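Brorerberg Opens Textile Lending Collection to Residents

The Brorerberg Public Library will begin lending blankets, quilts and other household textiles to residents in November, under an agreement with the Akyol Foundation. The new service will operate from the ground floor of the main branch and will be open to anyone who holds a valid library card.

The collection holds 1,995 pieces. Most come from the former Clidari weaving mill, which kept a sample of nearly every pattern it made and passed the full set to the foundation when the mill closed. The remaining pieces were given by households in the town and the nearby villages.

Until now the textiles could be seen only by appointment. Schools, theater groups and students of design made regular use of them, but the foundation's storage rooms on Ovano Street have no reading area and no space for visits by more than a few people at a time. The library and the foundation began talks on shared use last year, after the foundation's board agreed that sturdy pieces should go back into daily use where possible.

Around 1,000 pieces have been approved for home lending. They include wool and cotton blankets, table linens, curtains and plain bed covers. The rest are too old or too delicate to leave the building and will be kept for study in a separate room with low light.

Cardholders may borrow up to 4 pieces at once for a period of 6 weeks. A loan may be renewed one time, unless another reader has placed a hold on the item. There is no charge for borrowing. Readers who return an item late will not be fined, but they may not take out further textiles until the item is back. Lost pieces will be billed at a set replacement cost, which will be printed on the loan slip.

The library has asked borrowers not to wash or iron any item at home. Cleaning will be handled by the library under a contract paid for by the foundation. Small tears, loose threads and stains should be reported at the desk when a piece is returned – normal wear is expected and will not be charged to the borrower.

Each piece has been given a record in the library catalog with its size, fiber, pattern name and, where known, the year in which it was made. Patterns can be searched by type, including striped, checked, floral and plain. Records for the Clidari samples also carry the mill's own order numbers, so that readers with family ties to the mill can look up pieces by the workshop that produced them.
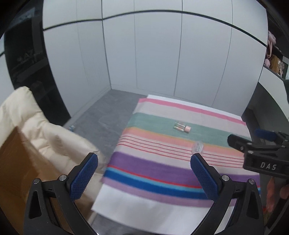
Study room and public program

The study room will be open in the afternoon, from 2 p.m. to 6 p.m., and will seat small groups as well as single readers. Visitors may ask to see any item in the closed part of the collection. Requests should be made at least one working day ahead through the catalog or at the main desk. Bags, pens and drinks must be left in the lockers outside the room. Pencils and paper will be provided.

A series of evening talks on the weaving trade in the region will be held in the library hall during the winter. The first will deal with the growth of the Clidari mill and the housing built for its workers. Later talks will cover plant dyes, the care of wool in the home and the trade in finished cloth along the Ovano valley. Admission is free, but seats must be reserved.

Schools may book the collection for class visits at a reduced group size. A teaching box with fabric samples, spindles and a small frame loom can also be borrowed by teachers for use in the classroom.

The agreement between the library and the foundation runs for an initial term of three years. Ownership of the textiles remains with the foundation, while the library is responsible for lending, storage and insurance.

Households that wish to offer textiles to the collection are asked to write to the foundation first. Pieces should not be left at the library desk. Inquiries about loans and the study room may be sent to the library's textile service or made in person at the main branch during opening hours.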